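Projektbericht: Können Maschinen schon aufräumen?
Trilok Sisodia und Fuad Lemma
Abgabe: 22. Jan. 2022

3. Durchführung

Für unser Projekt wollten wir wissen, wie weit Roboterarme bei einfachen Hausarbeiten sind. Spülen und Kochen haben wir gleich ausgeschlossen, der Aufwand wäre zu groß gewesen. Übrig blieb das Wegräumen von Dingen, die in einer Wohnung herumliegen: Taschen, Kissen, Kleidung. Der Arm heißt bei uns Ilham, die Steuerung läuft über die Software Dotow. Im November haben wir 756 Greifversuche aufgezeichnet. Pro Versuch waren 12 Sekunden erlaubt, danach galt er als gescheitert.

Feste Gegenstände wie Dosen und Bücher waren nach kurzer Einstellung kein Problem mehr. Bei Stoff sah es anders aus. Eine Tasche hat keine feste Form, und sobald der Greifer sie berührt, liegt sie anders als vorher. Die Kamera am Handgelenk ist nah dran und sieht deshalb oft nur einen Teil davon.

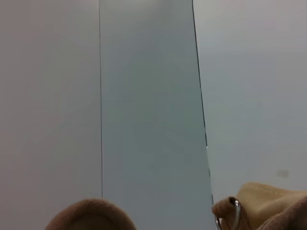

Am besten funktionierte es, wenn Ilham einen Riemen oder Henkel zu fassen bekam. Dafür muss die Software ihn aber vom übrigen Stoff unterscheiden, und bei ähnlichen Farben gelang das selten. Metallteile haben wir zuerst als Orientierung benutzt. Spiegelungen führten dann aber zu falschen Abständen, und wir haben die Funktion wieder ausgeschaltet. Auch glatte, helle Wände lieferten schlechte Tiefenwerte. Fuad hat dafür einen Filter geschrieben, der unsichere Messpunkte verwirft.

4. Ergebnis

Ohne Hilfe räumt unser Aufbau kein Zimmer auf. Zwei Punkte müssten zuerst besser werden: das Erkennen weicher Gegenstände und das Nachfassen nach einem Fehlgriff. Dazu kommt der Preis. Für 4000 Euro, so viel stand uns zur Verfügung, bekommt man einen brauchbaren Arm, aber keinen, der durch die Wohnung fährt. Trilok testet im nächsten Halbjahr noch einen weicheren Greifer der Firma Warero. Die Messdaten stehen im Anhang.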